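Hallway table as game table?? (re-felting, storage etc)

furkura_dan
Posted Friday, 7:12 pm
ok so we have zero room for a game table. Living room is the kids', kitchen is the kitchen. Only flat surface left is the wood table in the upstairs hall, by the railing. Thinking of leaving it set up for games full time. Anyone live with this? Main worries: scratching the varnish, stuff going over the rail, where does everything go when its not game night

Lumley40
get a mat. felt or neoprene, doesnt matter, just get one

ramalho_r
matters a lot. felt slides on varnish. Had a felt one for 4 years and it walked an inch every time somebody reached for a card. Neoprene grips. Done.

Lumley40
mine never slid. shelf liner underneath, cut a bit smaller than the mat. cheap

ramalho_r
so you fixed the sliding. that it doesnt do

Amix
Don't do a hallway. We tried. Everybody walking past drops their junk on it, mail, keys, hats. After a month you're clearing it for 40 minutes before you can play anything. Bought a folding table, keep it behind the door, zero regrets

acalado
Disagree with Amix, sorry. Hall table works fine if it's got a chair that lives there and people can still get by. Measure the walkway with the chair pulled OUT, not in. I didn't and had to swap chairs.

furkura_dan
@acalado good point, will measure. Walkway is fine with the chair in, never checked it out

Amix
and the dice? over the railing and down the stairs, every time

acalado
Use a tray. Or roll on the mat, felt kills the bounce, thats the one thing its better at. - Arnaldo Calado

Lumley40
thank you

furkura_dan
Green felt for now, had it already, so dont start. Laptop is up there too, closed, and yes there's something hat-shaped on the table, Amix gets a point

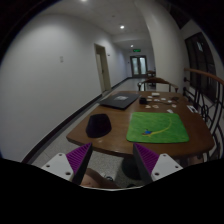
Anyway what I want to know is the small pieces. Right now they just sit out and I'd like one box with a lid that can stay on the table. Not buying a cabinet. Budget is low, and the hall isnt getting wider

ramalho_r
tackle box from the hardware store. Flat, shuts tight, slides under the table

Amix
hat AND laptop. I rest my case

acalado
Laptop goes first. One spilled drink and you'll care about that a lot more than the felt. Then shove the mat to whichever side is farther from the foot traffic and leave the other end for the junk, cause the junk is coming either way

Lumley40
^ this. give the junk its own end

ramalho_r
still say neoprene

furkura_dan
ok ok. shelf liner this weekend, tackle box, laptop moves to the bedroom. Will report back if teh dice go down the stairs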